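Home | Forums | Kitchen | Log in

Thread: Sponge storage, three tiers

stillitz_17: Eight on the rack, one still on the marble. My household considers this excessive.

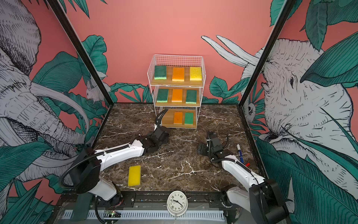

Bottom tier, room for one more.

plelesgate: Flat is wrong. They should stand up so air gets in.

stillitz_17: Then they fall over. Ask me how I know.

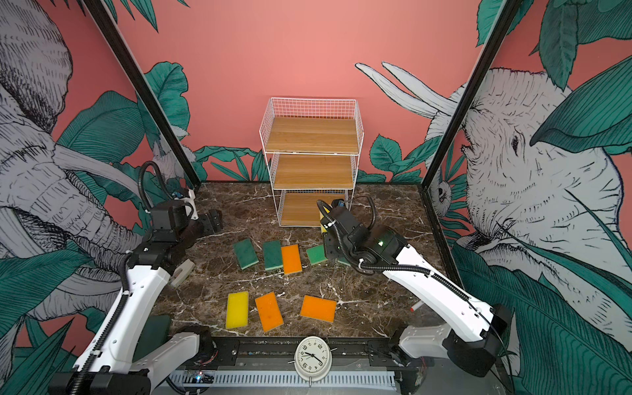
Yellow one upright, for plelesgate.

usia3: Fine, but I'd sort by color. Orange for pans, green for the sink.

plelesgate: Sorting. For sponges.
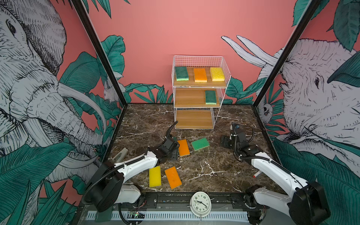

macphersonk: How often do you swap them out?

usia3: Every 3 weeks, sooner if it smells.

Contact | © Plelesgate Forums | Back to top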